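Visit report: Noltis textile care workshop, Thursday afternoon

The Noltis site occupies the rear half of a former print works, two streets behind the Hendricks depot. Entry is by the side door; visitors sign in, put on a mask and receive a sheet with the floor rules. Our group had 6 people. The tour was led by Johanna Strebel, who has run the cloth section since it moved here from Flustov.

The workshop finishes and checks small household textiles: dusters, wiping cloths, napkins and hand towels. Incoming goods arrive in bales of 200 pieces, already hemmed. They are opened on the ground floor, shaken out and passed upstairs in shallow bins. Weight per piece is recorded at the door, and a bin that differs from the order sheet by more than one piece goes back down before anyone starts on it.

We spent most of the visit upstairs. The room is white throughout and very bright, with long ceiling lights under a corrugated white ceiling that curves at one side. Strebel prefers this to the old premises in Flustov, where the walls were a yellowish cream and stains on pale cloth were missed on the evening shift. Daylight is treated as a bonus. The grading is done to the ceiling lights so that results in July and in winter can be compared.

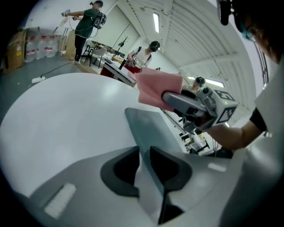
CLOTH HANDLING

The pink cloths belong to the Maler order, a plain rectangular wiping cloth in a soft weave. Each one is held up by a single pinch and allowed to hang before it is folded. A cloth that hangs in a few broad folds is passed. One that twists toward a hem has usually been cut off grain and is set aside for a second look. The check takes a few seconds and needs no table space.

The point of the pinch matters more than I expected. Held near a corner, the fabric shows its full diagonal and any skew is obvious. Held at the middle of an edge, it drapes in two halves and small faults disappear. New staff practice on rejects until their grading matches Strebel's on 9 cloths out of ten.

Folding comes next: once lengthwise, once across, hem to the inside. Finished cloths are stacked in packs and banded with paper. A full carton holds 100. Strebel had one opened for us, and the stack was square on three sides and slightly proud on the fourth, where the hems build up. Reversing every second pack corrects this, at the cost of slower packing. The workshop does it only for customers who ask.

REMARKS

Noise was low and conversation was possible everywhere upstairs. The stairs are narrow for anyone carrying a bin, and a hoist has been priced. I would have liked to see the wash test, but it runs in the mornings. Visits should be booked two weeks ahead through the front office. Parking is on the depot side.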